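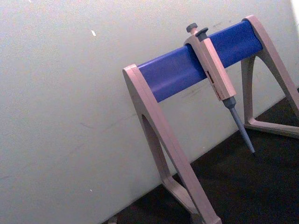
I bought the Manach six-place pipette stand in December, after our old carousel lost its third clip and began dropping things into the sink. We're a small water testing lab in Inville, mostly doing bore and tank samples for farms, and bench space is tight. A crossbar between two A-frame ends is about as plain as a stand gets. The ends are a pale beige-pink moulded plastic, a colour I wouldn't have picked, and each one splays out into two legs with a long arched opening between them. The cap at the top wraps over the end of the bar, so there's no sharp end to catch a sleeve on.

Assembly took a few minutes. The bar pushes into the caps and locks with a quarter turn. The instructions are a single folded sheet with drawings, and the drawings are fine. Mine came from Zillside, part number 1669, for $199 including freight. That's a lot for two ends, a bar and some hangers, and I did put off ordering it for a while.

The hangers slide along the bar and stay where you put them. We run a mix of brands and all our single-channels sit properly, including an old Kontogiannis with a wide finger hook that never fitted the carousel. The eight-channel is another matter. It hangs, but it takes up two places and swings when you lift the one beside it. If you use multichannels every day I'd look at the wider model.

Stability is good. With everything hung on one side it stays put, and it has been bumped plenty of times by people reaching for the tip boxes. The rubber pads under the feet are only stuck on though, and one of ours came off the first time we wiped underneath with ethanol. I glued it back and it has held.

Cleaning is easy enough. The arches let you get a cloth through without moving the whole thing, but dust collects on the inside edge of the hangers and you need a cotton bud for that. The plastic hasn't stained so far, even with the iodine we use.

Anayeli Tapia on our afternoon shift would have preferred a carousel again, as she works from the far side of the bench and has to reach over. Fair point. We turned it end-on and that helped – it also freed up 30 cm in front of the balance.

Spare hangers are sold separately in packs of two. I've ordered one pack and it's on back order until the end of the month.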